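The Bag Is Never Empty

Firham occupies the ground floor of a building that used to sell tile, on a street where most of the other buildings still do. It repairs bags. You can also buy one there, secondhand, if you're willing to be asked what you plan to put in it.

The owner asked me to leave names out. The customers know who to complain to, was the reasoning, and the rest of the world can mind its own zippers. So I'll say the owner, who has been fixing luggage for a living since a February so slow at the old job that mending a neighbor's suitcase felt like a promotion.

We talked over a backpack, which seemed only right.

"People think the zipper is the problem," the owner said. "The zipper is the witness. The problem is the 80 things they were carrying behind it."

I had brought my own bag, partly as a courtesy and partly because the zipper had been sticking. It was looked at the way a dentist looks at a person who says they floss. I was asked when I'd last emptied it. I said recently. There was a silence, and then the bag was upside down and we were both looking at a fork.

The first rule of the place is that a bag goes flat before anyone gives an opinion. Hang it on a hook, the owner told me, and gravity does all the lying for it. Lay it on a table with the front up and you see how the seams run, which strap has been doing the work, and whether the bottom has started to sag.

"Everybody carries on one shoulder," the owner said. "They tell me they don't. The strap tells me they do."

I asked if the strap was ever wrong.

"The strap has no reason to flatter me."

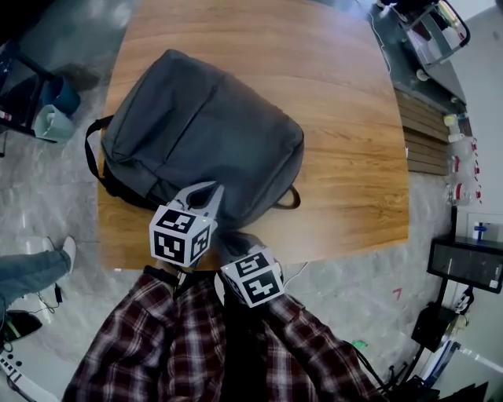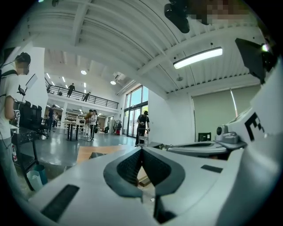

The dark backpack face up on the tabletop, first, and then the room, looking toward the mezzanine and the glass at the back.

The size of the place surprises people. They expect a cobbler's closet and get a ceiling they have to tip their heads back for. The owner took it for the daylight and regrets it every winter, when the heating bill arrives and has to be read sitting down.

Shelving runs under the mezzanine. I asked whether there was a system. There are 3, apparently, from different years, and each was going to be the last. Alphabetical by customer fell apart over married names. By color lasted until everyone bought black. The present one goes by how annoyed the owner expects to be if a bag isn't collected on time, and it has held up well.

"Nearest the front is most annoyed," the owner said. "I can find anything in there. I'm in a bad mood but I can find it."

The mezzanine is for conversations. People go up there to decide whether a bag is worth the repair, and the owner doesn't follow them. I wondered if that cost the business money.

"It probably does. But if I stand next to them they say yes, and then they hate me when they pay."

On the matter of what to buy, I got less help than I'd hoped for. The owner likes the older Usach daypacks, which have gone out of production and are therefore perfect. Prirau makes a good strap and attaches it to a bag the owner described with a hand gesture. Rotich bags come in for repair more than any others, which I took for a criticism until I was corrected. People bother to repair them. The ones nobody repairs are in a landfill.

Color came up, because I like color. The owner does not object to it in principle. Charcoal hides the bus, the office floor and the bottom of the car, and a bag that looks clean gets kept longer, even if it isn't. "Buy the red one if you want," I was told. "I'll see you in 7 months."

And packing? I had saved this for late in the conversation, since I'd been warned there were feelings about it. Heavy things go against your back. Liquids stand upright or stay home. Chargers get their own pocket, with the cord wound loosely, and here I was given a demonstration on my own charger, which had been wound tightly for years and sprang open across the table with something like relief.

The outside pocket is for what you need in a hurry. Mine held receipts.

"What were you going to need those for in a hurry?" the owner asked.

I said I'd have to think.

My zipper took 2 minutes, most of it spent picking thread out of the slider. There was no charge, although I was made to carry the receipts to the trash myself. I kept the fork. It's a decent fork, and it's back in the bag, in the outside pocket, where I can get at it.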